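Verum Lodge Introduces Two-Night Stay Package for Couples

CASTIA, 11/6/24. Verum Lodge has added a two-night package for couples to its winter rates. The package covers a lake-view room, breakfast on both mornings, one dinner at the Plelel dining room and late checkout. It can be booked for any arrival date through the end of the season, subject to availability.

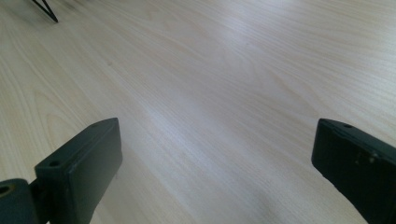
Can the dinner be moved to the second night?
Guests may choose either night when they reserve, and the front desk will accept a change until noon on the day of the meal.

The dinner is a set menu of six courses. A vegetarian version is served at the same price. Wine is billed separately. Seating starts at 7 p.m.

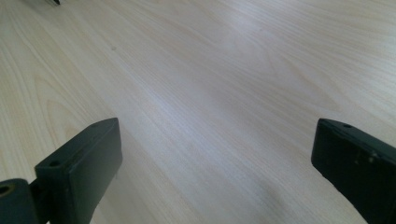 Pale wood grain tabletop

Rates include parking and use of the indoor pool. Pets are not accepted under this package. Cancellations made at least six days before arrival are refunded in full; later cancellations are charged one night.

"The July trial filled over 724 room nights, and most of those guests asked for a later checkout," said Chenxi Yao, rooms manager. "The winter version includes it." 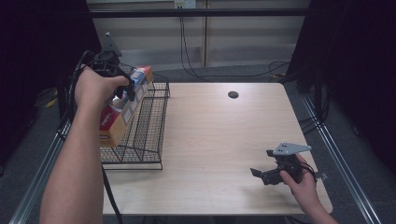
Late checkout is set at 2 p.m. and does not need to be requested. Guests who arrive by the Vahidi shuttle should give their return time at check-in so that a seat can be held.

Reservations are taken by phone or at the front desk.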